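Section 4. Setting up the two-arm table for open day

This section is for the staff member who runs the two-arm station at Gultari while visitors are in the building. It assumes the arms have been powered up and checked as in Section 3. Read the cautions before you let the first group in.
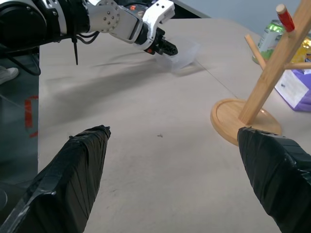
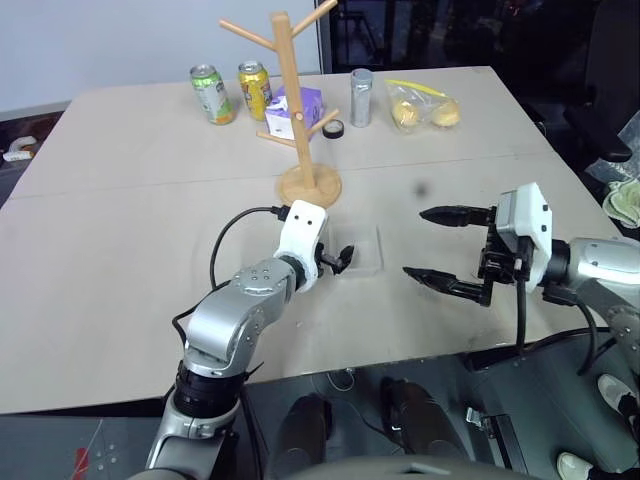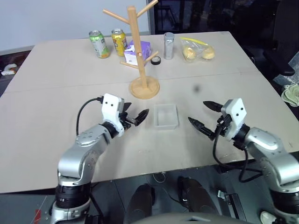 Two-arm station with the small clear container and the wooden mug tree on the table.

4.1 Before visitors arrive

1. Wipe the tabletop and let it dry.
2. Place the mug tree toward the back, with its round base flat on the table.
3. Put the small container where both grippers can reach it. Leave it empty.
4. Line up the other items along the far side. Cans, bags and tape all work well. Swap them as you like, but keep anything over 300 grams off the table.
5. Load the program named Tresham from the station menu. Wait for the ready tone.
6. Run it once with no visitors present. One full run takes 132 seconds.

Note: If the container slides during the test run, stop the program and go back to step 3. Do not push the container into place by hand while the arms are live.

4.2 During the demonstration

1. Ask the group to stand behind the floor line. The station takes up to 9 visitors at a time.
2. Name the items on the table and say which one the arms will handle first.
3. Press Start and keep one hand near the stop button – do not hand it to a visitor.
4. When the arms return to the rest position, press Hold. Questions are best taken now.
5. Reset the table and call the next group.

Caution: Keep hands, sleeves and bag straps away from the grippers whenever the arms have power. The fingers can close without a sound.

Caution: Check that the cables at the wrists hang free before every run. A cable caught on the table edge can pull out of its plug.

4.3 After the last group

1. Press Hold, then Park.
2. Turn off arm power at the cabinet.
3. Write the number of runs in the station log. The finger covers are due for a check every 1,000 runs.
4. Return the small items to the Grotitcombe cupboard.

For faults during the day, call Divya Kotian at the control desk. Régis Barbier handles group bookings and late arrivals.

Section last changed 7/17/19.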